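Kullus Update 2 Adds Fortress Region, Ranked Co-op and Rebuilt Save System

BREDASBERG, 10/5/18 - Prarkari has released Update 2 for its action role-playing game Kullus. The download is free to all owners of the base game on PC and consoles and is required for online play.

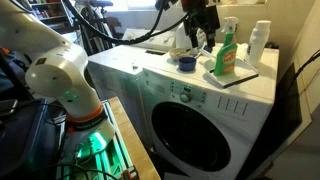
Update 2 opens the Kaushik region, a mountain fortress reached from the eastern gate after the main story's fourth chapter. The region contains 13 quests, a new enemy faction and a set of armor with its own upgrade path. Players who have already completed the story can enter from the world map with their existing character. Enemy levels in Kaushik scale to the host's level in co-op sessions and to the player's level in solo play.

Ranked Co-op is a new mode for teams of two to four. Teams clear a fixed sequence of rooms against a timer, and results are posted to a leaderboard showing the top 500 teams on each platform. Equipment is standardized at the start of a run. Skills are carried over from the player's character, with three exceptions listed in the patch notes. Leaderboards reset on the first day of each month.

"Ranked runs use a separate damage table from the story," said Yuto Chiba, combat designer on Kullus. "We tested the mode with story values in September and the spear was the only weapon anyone picked. The new table lowers its reach bonus and shortens recovery on the hammer and twin blades. Story balance is unchanged."

The save system has been rewritten. Each character now has a separate save file with two rolling backups, and the game restores the most recent valid backup if the main file cannot be read. Existing saves are converted the first time the game is started after the update. Converted saves cannot be loaded in earlier versions. Conversion takes place once and should not be interrupted.

"The old format wrote the full world state every time a player rested," said Touran Esfahani, technical director at Prarkari. "The new one writes only what changed. Autosave pauses in the late-game areas are much shorter as a result, and the files are easier for our support team to read."

Other changes in Update 2 include:

- Full controller remapping, including separate layouts for mounted combat
- Adjustable subtitle size and background opacity
- An option to turn off camera shake
- Photo mode in all outdoor areas
- Corrected quest markers in the harbor district
- A fix for a crash when leaving a co-op session during a loading screen

The soundtrack for the Kaushik region was composed by Krum Dimitriou. It will be sold separately as a digital album and is included at no charge with the Collector's Edition.

Players on PC should update their graphics drivers before installing. Cross-platform play is not supported in Ranked Co-op at this time.

About Prarkari

Prarkari is an independent game developer and publisher based in Bredasberg. Kullus is its second title.

Press contact: Masanobu Iwasaki, Communications, Prarkari
Review codes and screenshots are available to media on request.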